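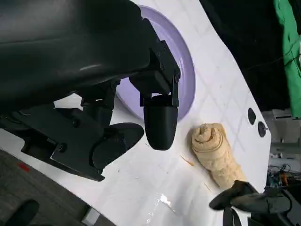

New in the shop: Wattanapong team card sheets

We received a small group of uncut sheets from the Wattanapong volleyball club, printed by Cloter for the home games in September. Every sheet has nine cards, all players of the first team, and was never sold in stores. Condition is very good. Two of them have a light bend in the lower corner, and we sell these for $39. The others cost $90 each.

We also have one complete Poltulico hockey set, 147 cards with the checklist, in the original box. The box lid has a small tear and old tape on one side. The cards are clean, but card 2 is printed a little off center.

Shipping is flat between cardboard, never rolled. Please write to us before you pay if you want to combine orders. The list was updated 29 Oct 2024.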